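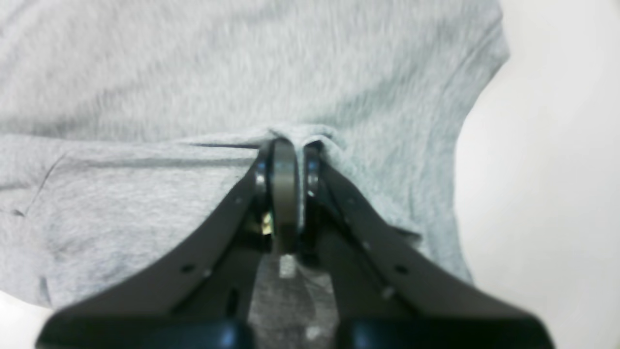
*Grey cotton T-shirt on a white surface.*

**Hurnside clothing exchange: progress to the end of February**

In this period we opened on 11 mornings, two more than planned. The Santhorpe room is still without heating, so we moved the sewing lessons to Plurport. Attendance there is better — 12 persons came to the last lesson.

From your grant of £3,000 we have paid the rent and the second sewing machine. The bus costs are higher than we wrote in the application, and we ask your permission to move £200 from printing to travel.

Children's winter coats remain difficult to find. We have written to two schools and wait for their answer.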